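Replacing a Strip of Lawn with Vegetables and Herbs

Tips for a small front yard, collected over a few seasons on our street in Lorport. Most of this can be done with a shovel, a rake and a pile of cardboard.

Start with a strip along the walk or driveway. You can reach the middle of a narrow bed from either side without stepping in it, and you will see it every time you come home, so weeds get pulled while they are small. Three feet is a good width. Check with the town before digging near the curb, and have the utility lines marked.

Mow the grass as short as the mower will go. Water it well, then lay plain brown cardboard over it with the edges overlapping by a hand's width. Take off the tape and staples first. Soak the cardboard and cover it with compost. If you do this in fall the grass will be dead by planting time. If you do it in spring, cut holes through the cardboard for seedlings and leave seeds for next year.

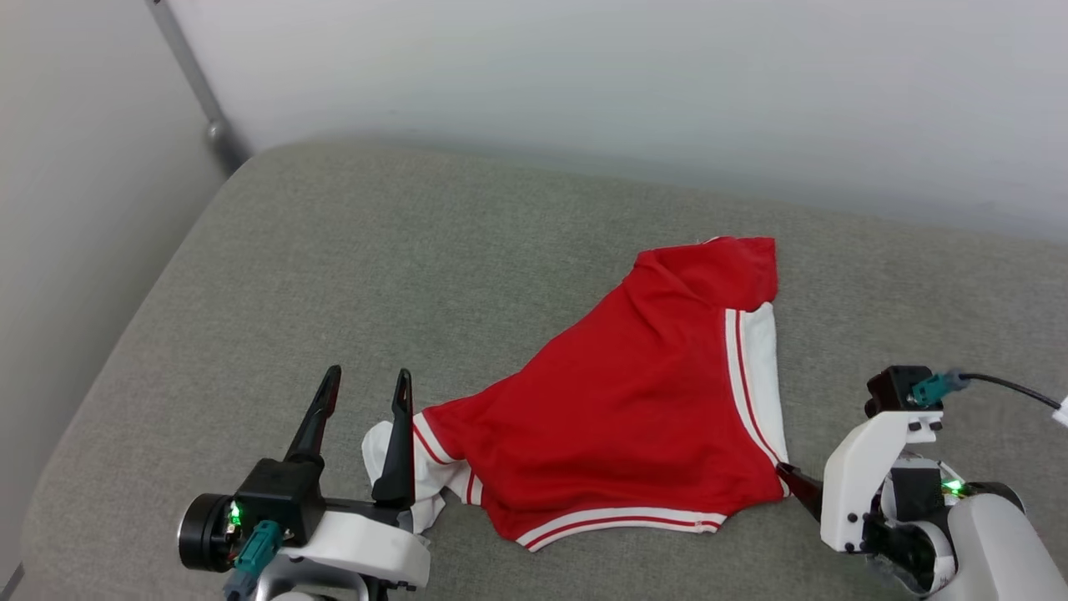
Mulch keeps the new bed from drying out, and grass clippings are the cheapest kind if the lawn hasn't been sprayed. Spread them thin and let each layer brown before adding another, or they mat and smell. Straw is fine. Hay is full of seed. Worn-out cotton T-shirts can be torn into strips and used to tie up tomatoes, since the cloth gives as the stem thickens. If it is a sports top, as the red one with the striped white trim appears to be, it is better kept for wearing while you work, as slick athletic fabric tends to slip when knotted. Tie a loose figure eight with the cross between the stem and the stake.

Choose plants that look decent from the sidewalk. Chard, kale, bush beans and chives hold their shape. Squash does not, and will be across the walk by the end of June. Put thyme or oregano at the edge where it can spill over a little. Rosemary does well against a south wall but sulks in heavy clay. Tekle Berhe, two doors down, grows collards as a hedge and plants them 18 inches apart, which gives a solid row by midsummer.

Water in the morning, at the base of the plant. A slow soak twice a week does more than a quick sprinkle every day. To see if the bed needs it, push a finger into the soil up to the second knuckle. If it is dry at the tip, water.
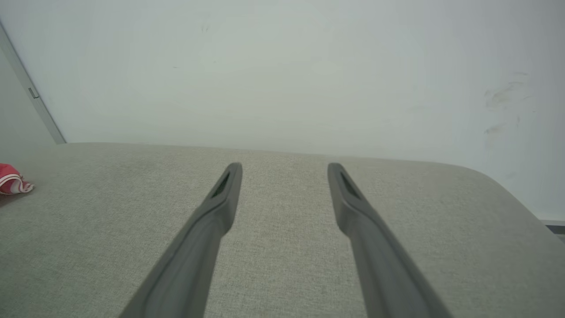 A soaker hose under the mulch saves a lot of standing around. Lay it before the plants get big, pin it down with bent wire, and run the end out to where you can open it and flush the grit. Drain it before the first hard freeze.

Keep the boundary between bed and grass cut clean. A flat spade pushed straight down every few weeks stops the roots creeping in. Plastic edging lifts in winter and the mower chews it. Bricks set level with the soil work better, and one wheel of the mower can run along the top.

Near a busy road or an old painted house, get the soil tested for lead before you grow anything to eat. Until the results are back, stick to flowers.

Related tips
Saving bean seed in paper envelopes
What to do with too much chard
Sharpening a spade with a flat file
Compost in a small yard
Rain barrels: cleaning the screen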